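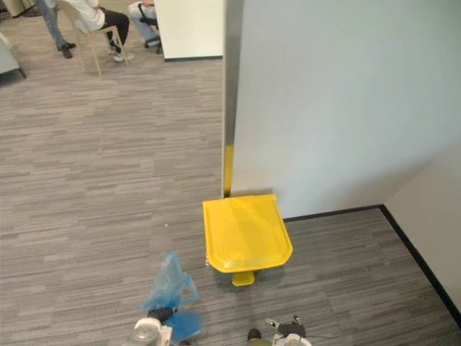 Llevo tres meses apuntando lo que tiramos en la oficina de Carvalho, en Skadonham, y voy a contar lo que he sacado en claro. Empecé en octubre, cuando cambió la ordenanza de residuos y nos llegó una carta con cuatro fracciones en lugar de dos. El cubo amarillo de pedal, con su tapa grande, junto al panel gris, es para envases. El resto va por otro lado y ahí empiezan los problemas.

2/ La carta del ayuntamiento tenía seis páginas. La parte útil cabía en media. Los vasos de café de cartón van al resto, porque llevan una capa de plástico por dentro. En Kavitville, con la misma empresa de recogida, van a envases. Pregunté y me dijeron que depende de la planta.

3/ Pesamos las bolsas al final de la jornada con una báscula de equipaje. El primer mes salieron 457 kilos entre todas las fracciones. Más de la mitad era papel.

4/ Lo del papel se explica fácil. Matilde Azevedo imprimía el informe semanal completo para cada reunión y casi todos lo dejaban encima de la mesa al salir. Ahora lo manda por correo y lleva una copia. En el segundo mes bajamos 300 kilos de golpe, también porque en el primero habíamos vaciado un archivo viejo.

5/ Para los orgánicos probamos un cubo pequeño en la cocina. Duró nueve días. Se llenaba de posos de café y olía. Karabo Shabalala propuso bolsas compostables y vaciarlo a mediodía, y con eso funciona.

6/ Coste: la tasa anual era de 3.458 euros. Con el tramo nuevo, si se mantiene el peso, bajamos 1.000. Todavía no lo he visto en una factura, así que lo dejo como previsión.

7/ Lo que sigue mal: las pilas. La tienda que las recogía cerró y el punto limpio abre solo por la mañana. Tenemos una caja de zapatos llena en el almacén.

8/ Me preguntan por la hoja de cálculo. Tiene fecha, fracción, peso y una columna de observaciones que solo rellena Belmiro Marinho. La paso a quien la quiera por mensaje.

9/ Si alguien de la zona sabe dónde dejar cartuchos de tóner, que me escriba. Tenemos once.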